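Jarnen Sleep and Memory Study: progress report to the Prudach Fund

We are 20 months in and it has been a great stretch! All 1000 adults are enrolled, and the first round of memory tests wrapped up in August. The Roltolthorpe clinic filled its evening slots so fast that we added a second room.

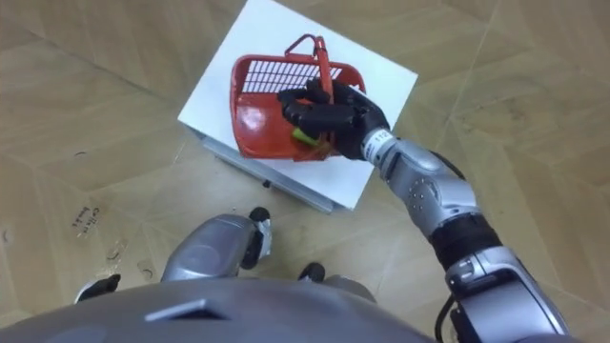
Early findings

People who kept a regular bedtime did a little better on word recall. The gap is small and may shrink once we adjust for age and medication, but we're excited to dig in. About 40 people have left the study, mostly because they moved away, well below what we had budgeted for.

Sleep diaries are coming back nearly complete (the shorter form helped a lot), and the Ginting lab has started on the blood samples.
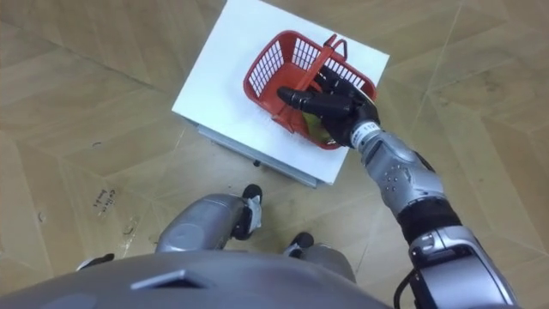 Will the study show that poor sleep causes memory loss?
It can only show whether the two go together. A trial would be needed to test cause.

Next steps

Follow-up tests start in 6 months. We'd like to move the leftover travel money to diary coding, and a revised budget is attached.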